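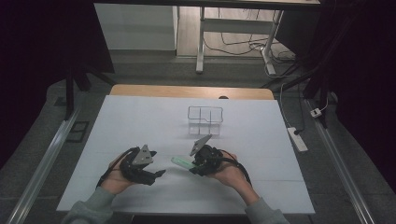
Fig. 1. White board on the light wooden work table.

**Gedville Water District: Operations Meeting, Minutes**

23 August 2026

Chair: Zane Paulauskas
Present: operations, metering, billing, laboratory
Apologies: Nesine pump station

**1. Previous minutes**

Approved with one correction. Item 4 should read "Ukley main," not "Ukley reservoir."

**2. Meter replacement**

Metering reported 1,803 service connections in the program area. Of these, 483 still have the old mechanical meters. The remaining work is mostly on the east side of Ukley, where the meter pits are shallow and several lids have been paved over. Street crews will expose the lids before the meter crew is scheduled.

Billing asked that final readings be entered on the day of the swap. Readings entered late in June produced duplicate estimates, and the affected accounts had to be corrected by hand. Agreed. The paper form stays in use as a backup until the end of the program.

Action: metering to send billing the revised route list.

**3. Unaccounted-for water**

Night flow into the Bravo zone remains above the expected level. Two step tests were carried out. The first was discarded after a boundary valve was found partly open. The second placed most of the excess between the school and the rail crossing. Acoustic survey of that section is to follow.

The chair asked whether the zone meter itself could be reading high. Operations considers this unlikely but will compare it with the clamp-on unit.

Action: operations to complete the comparison before the survey begins.

**4. Nesine pump station**

Written report received. Pump 2 was returned to service after a seal change. Discharge pressure is steady at 90 psi. Pump 1 shows bearing noise at startup and will be held as standby. A quote for the bearing set has been requested from two suppliers.

The telemetry link dropped twice during the period. Both outages were short, and the station continued on local control.

**5. Sampling**

The laboratory logged 161 routine samples. All were within limits for coliforms. Chlorine residual was low at the Ukley dead end, and the hydrant there was flushed and resampled the following morning. The second result was acceptable. Monthly flushing at this point was proposed and agreed.

Bottle labels are still arriving with the site code missing. Samplers are to fill in the code at the tap.

**6. Other business**

Request for a second valve key for the on-call truck: approved.

The hydrant painting schedule was deferred to the next meeting.

Minutes to be circulated to all sections and to Nesine.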